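4.2 Small things on a desk

I came to this part of the project sideways. Ruby-Lee Stubbs and I had planned to write about drawers, since drawers are where the literature says people keep the odds and ends they can't classify. But when we went through our field notes from the Merimness households, the drawers were a bit of a letdown. Nearly everything our participants wanted to talk about was out on top of something – a desk, a bench, the lid of the washing machine – and most of it was smaller than a thumb.

So we changed the question. We asked the 14 people in the second round to tell us how they keep track of small loose things while they're in the middle of using them. I'll call these "working spreads" from here on, because that's what one participant called hers and I haven't come up with anything better. A working spread is different from storage (see section 3), and it's different again from mess, although plenty of people apologised to us as if it were the same thing.

The first pattern is that people reach for dishes. Anything that can roll gets a plate or a lid under it, and the rounder the item, the quicker this happens. Capsules are the classic case. Tip a few straight onto a bare desk and you'll be on your knees with a torch before long, as I found out myself in January. On a plate they stay put, and you can see what you've got. Colour helps a lot too. Several people told us they liked a plate that didn't match the capsules, so pale ones on something bright or dark, and one man kept a plate from an old picnic set for just this purpose and wouldn't let the rest of the family eat off it. 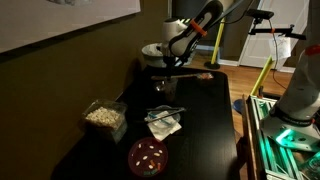

Figure 6. A working spread on a black desk. The capsules are on the purple plate; the tweezers lie across a small clear dish on a crumpled napkin.

The second pattern is what I've started calling the soft spot. Somewhere in the spread there's usually a bit of cloth or paper, and the fiddly tool ends up on it. Participants gave us all sorts of reasons. Some said it was cleaner, some said it stopped the clinking, and a couple had never noticed they did it until we asked. Figure 6 shows the arrangement nicely, with the napkin, the dish and the tweezers all stacked up in one place. Fairweather (our pilot site) had a lovely variation where the soft spot was an old oven mitt, and it moved from room to room with its owner.

Third, clear containers. I went in thinking people would prefer them, and they mostly did, but they complained about them more than I'd expected. A clear tub full of something pale and puffy is easy to spot from the doorway. An empty clear cup on a dark desk is another matter, as the desk shows straight through it, and we heard about a fair few elbows. Ruby-Lee thinks this is mainly a lighting problem. I'm less sure, and we've agreed to disagree until the Lendura interviews are coded.

Long things are the awkward customers. Sticks, rulers, knitting needles and so on don't fit in any dish, and they tend to get laid across the desk where they act as a kind of fence, with the small stuff kept to one side. We didn't ask about fences in the first round, so I can't say how common they are. Of the 14 people in the second round, eight brought them up without any prompting, and I reckon that's enough to put a proper question about it in the next interview guide.

One caution before I move on to shelves. A spread is a moving thing, and any record of one only gives you a single moment of it. We can say where the plate was. For how it got there we're relying on what people told us afterwards, and people are pretty forgiving about their own desks.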